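Zwischenbericht der Robotik-AG an die Stiftung Skomell
Projekt: Textilien greifen und falten
Förderzeitraum: zweites Schulhalbjahr
Stand: 21. Mai 2025
Verfasst von: Gerardo Buenaventura, Leitung der AG

1. Stand der Arbeiten

Die AG trifft sich weiterhin einmal pro Woche nachmittags im Werkraum. Die im Antrag genannten Arbeitspakete 1 (Bau der Handgreifer) und 2 (Aufnahme von Vorführungen) sind begonnen, Paket 1 ist bis auf Nacharbeiten abgeschlossen. Paket 3 (Auswertung und Training) beginnt vier Wochen später als geplant. Der Grund ist die Lieferung der Kameras, die erst im April vollständig war. Bis dahin konnten wir bauen und üben, aber nicht aufnehmen.

Die Gruppe ist seit dem Halbjahreswechsel stabil. Zwei Schüler aus der Oberstufe haben wegen der Abiturvorbereitung aufgehört, dafür sind drei aus der neunten Klasse dazugekommen. Die Neuen wurden zuerst am Greifer angelernt und arbeiten jetzt in den Aufnahmeteams mit.

2. Bau der Handgreifer

Die erste Fassung, intern Flistus 1 genannt, hatte zu viel Spiel in den Gelenken. Die Finger standen beim Schließen nicht parallel, und dünner Stoff rutschte an der Spitze heraus. Lawal Omoregie, der die Gruppe Mechanik betreut, hat mit den Schülern die Hebel neu gezeichnet und die Lagerstellen geändert. Flistus 2 schließt gleichmäßig und lässt sich auch von jüngeren Schülern mit einer Hand bedienen. Die Druckdaten liegen auf dem Schulserver und werden zum Projektende wie vereinbart freigegeben.

Bruch gab es an zwei Stellen: einmal an einem Hebel nach einem Sturz vom Tisch, einmal an einer Fingerspitze beim Nachbohren. Beide Teile wurden nachgedruckt. Für das kommende Halbjahr wird ein kleiner Vorrat an Ersatzhebeln angelegt.
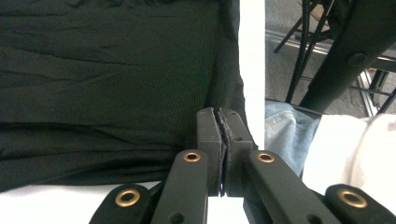
Für die Aufnahmen haben wir die Aufgaben in drei Schwierigkeitsstufen eingeteilt: Handtuch, T-Shirt und großes Tuch. Stufe eins und zwei laufen sicher. Am meisten Zeit kostet das große schwarze Tuch, weil man beim Ansetzen Kante und Falten schlecht unterscheiden kann. Die Teams üben daran vor allem, nur eine schmale umgelegte Kante zwischen die beiden Fingerspitzen zu nehmen und den Rest des Stoffes liegen zu lassen. Wer zu tief greift, zieht mehrere Lagen mit, und die Vorführung wird verworfen. Bei hellen Stoffen tritt das Problem seltener auf. Wir werden deshalb dunkle und helle Stoffe getrennt auswerten.

3. Aufnahmen

Zugesagt waren 600 verwertbare Vorführungen bis zum Ende des Förderzeitraums. Bisher liegen 300 vor. Von diesen entfallen 100 auf das große Tuch, der Rest auf Handtücher und T-Shirts. Als verwertbar zählt eine Vorführung, wenn das Textil vollständig gefaltet wurde, der Greifer durchgehend geführt wurde und niemand mit der freien Hand nachgeholfen hat. Diese Regel haben die Schüler selbst aufgestellt und im Laborbuch festgehalten.

Gearbeitet wird in Zweierteams. Einer führt den Greifer, der andere startet die Aufnahme, notiert Nummer und Aufgabe und legt den Stoff wieder aus. Nach einer Viertelstunde wird getauscht. Ohne Wechsel wurden die Bewegungen gegen Ende der Stunde deutlich hastiger, und der Anteil der verworfenen Durchgänge stieg.

Probleme gab es mit der Dateibenennung. In den ersten beiden Aufnahmewochen wurden Nummern doppelt vergeben, die Zuordnung musste von Hand nachgeholt werden. Seitdem vergibt ein kleines Skript die Nummern automatisch.

4. Auswertung

Die Software zum Sichten der Aufnahmen (Arbeitsname Pană) läuft auf zwei Rechnern im Informatikraum. Man kann damit Anfang und Ende einer Vorführung setzen und Fehler markieren. Die Gruppe Software hat bisher alle Handtuch-Aufnahmen gesichtet. Ein erstes Training auf diesem Teil ist für den kommenden Monat vorgesehen. Ergebnisse auf dem Tischroboter können wir in diesem Bericht noch nicht vorlegen.

5. Mittelverwendung

Die Kameras und das Druckmaterial wurden wie beantragt beschafft. Die Stoffe waren günstiger als veranschlagt, ein Teil stammt aus Spenden der Elternschaft. Es bleiben 50 Euro im Posten Verbrauchsmaterial, die wir für Schrauben, Ösen und Filament für die Ersatzhebel verwenden möchten. Im Posten Fahrtkosten ist noch nichts ausgegeben. Er ist für den Schülerwettbewerb in Gavham vorgesehen, für den die AG angemeldet ist.

6. Weiteres Vorgehen

Bis zu den Sommerferien sollen die fehlenden Vorführungen aufgenommen werden. Dafür öffnen wir den Werkraum an einem zweiten Nachmittag, die Schulleitung hat zugestimmt. Die Aufsicht teilen sich Herr Omoregie und ich.

Wegen des verspäteten Beginns von Paket 3 bitten wir darum, die Abgabe des Schlussberichts um vier Wochen zu verschieben. Zusätzliche Mittel werden dafür nicht benötigt. Der Zeitplan für den Wettbewerb bleibt davon unberührt, dort zeigen wir den Handgreifer und die bis dahin gesichteten Aufnahmen.

Die Belege zu Abschnitt 5 gehen mit getrennter Post an die Geschäftsstelle.

Gerardo Buenaventura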